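Search this site Enter a word Go

Why Does Bread Become Toast?

Last updated 27 March 2022

Have you ever watched a slice of bread go into the toaster white and soft, and come out brown and crunchy? It is the same slice. Nobody painted it. So where does the brown color come from, and why does toast smell so much stronger than bread? My name is Gerardo Zuccaro, and I was a baker in Mesville before I began to write for children, so this is a question I like very much.

What is inside the bread?

Bread is made from flour, water, salt and yeast. Inside the flour there is starch, and there are also proteins. Starch is a long chain of small sugars holding together. Proteins are long chains too, but they are made of other little parts, called amino acids. In a fresh slice there is also plenty of water. You do not see it, but you feel it when you press the bread with your finger and it is soft.

First the water must leave

Inside a toaster there are thin wires. When electricity goes through them, they become so hot that they glow orange. The heat travels from the wires to the bread, and the outside of the slice gets hot first. The water near the surface turns into steam and goes away into the air. While there is much water, the bread cannot get much hotter than boiling water. When the surface is dry, it can become hotter, and then the interesting part begins.

Then comes the brown

On the hot, dry surface, some of the sugars and the amino acids join together and make many new things. Some of them are brown. Others have a smell, and they fly up to your nose. Scientists call this the Maillard reaction (say "my-YAR"). It happens also on the crust of a loaf, on cookies and on roasted meat. The middle of the slice stays pale, for it still has water in it.

Why does toast crunch?

A soft slice bends. A dry one cannot bend so easily, so it breaks, and each small break makes a little sound. Your ear hears all these sounds together as a crunch. If you leave your toast on the plate for 45 minutes, it will probably not crunch so well, as the water from the middle moves slowly to the outside.

And when it turns black?

If the heat goes on too long, the surface burns. What is left is mostly carbon, which tastes bitter. My grandmother in Predlow used to scrape the black part off with a knife over the sink. I prefer to begin again with a new slice, and to turn the button lower.

Try it at home

Ask an adult to help you. Take 3 slices from the same loaf. Toast the first one a little, the second one more, and do not toast the last one at all. Let them cool. Now close your eyes and smell them. Can you tell which is which? Then break each one near your ear and write down what you hear. Never put a fork or a knife in a toaster, even if the bread is stuck. Call an adult, who will pull out the plug first.

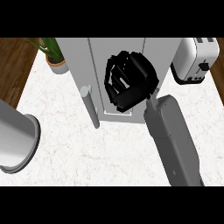
You can do the same test with another kind of bread, for example rye bread or a sweet bun. The sweet one has more sugar in it, so watch it well, for it will become brown sooner than you think.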